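Refinishing a butcher block top – mineral oil or hardwax??
Woodwork & Finishing > General

sturalley_dan
ok so picked up a used butcher block top, 98 inches long, maple I think. somebody put poly on it years ago and it's flaking by the sink end. want to strip it and put something on I can touch up without redoing the whole thing. leaning mineral oil. wife wants hardwax oil bc her sister has it and it looks nice. what would you do

knotty_pete
Mineral oil. Cheap, can't mess it up. Next question

Hutapea
Disagree with Pete. Mineral oil by a sink is a pain, you're re-oiling every few weeks and it still goes gray around the faucet. Did ours with hardwax, 2 thin coats, buffed off. Holding up fine and we have kids.

knotty_pete
every few weeks is an exaggeration. I do mine when it looks dry. takes ten minutes while the coffee's on

Hutapea
Ten minutes plus it sits overnight with all your stuff piled on the stove. Be fair

mill_creek_jo
Whatever you pick get ALL the poly off first. I didn't. Had shiny islands for a year, drove me nuts. Card scraper for the flakes, then sand. Don't start too fine, you'll just clog paper

sturalley_dan
how coarse? have 80 and 120 here

mill_creek_jo
80 is fine. then 120, then 150 and stop. If you go up to 220 the hardwax has nothing to grab

Corrado Gentile
I would not stop at 150 for a kitchen. You feel it with your hand. I go 180, wipe with a damp rag so the grain stands up, let it dry, 180 again very light. Then the oil. 30 years doing tables this way and no complaints on the oil not taking

mill_creek_jo
Can says 150 on mine so that's what I went with. Guess it depends on brand

Jonik
read the can, every one is different. also DO NOT wad up the oily rags and toss them in the trash. lay them flat outside till they're stiff. had one get hot enough to smell once, never again

sturalley_dan
good call on the rags, didn't know that

knotty_pete
mineral oil rags don't do that btw. just saying

Jonik
lol fair point

Stemura
Nobody asked about the underside. Is it finished? If you seal the top and leave the bottom bare it can cup on you. Mine did, up to 8 mm across the width by August. Had to pull the whole thing off the cabinets

sturalley_dan
underside is raw. great. so one coat on the bottom?

Stemura
Same number as the top if you can stand it. And slot the screw holes so it can move

Hutapea
^ this. Slots matter more than the coats imo

Corrado Gentile
Both matter. But yes, slots front to back, the width is what moves, the length almost nothing.

sturalley_dan
ok so going hardwax. wife wins. stripping it this weekend if the rain quits. will cut it down to 94 while its off, sink end is the worst part anyway

knotty_pete
you'll be back for the mineral oil

mill_creek_jo
Seal that fresh end grain right away, it drinks the stuff. Extra coat there, maybe two

Jonik
kinda related, anybody like dark tops with plain wood around them? thinking matte black for my bench and leaving the sides pale, no stain. buddy says it'll show every speck of dust. I say who cares.
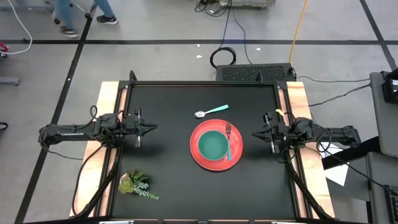
matte black top, pale wood down both sides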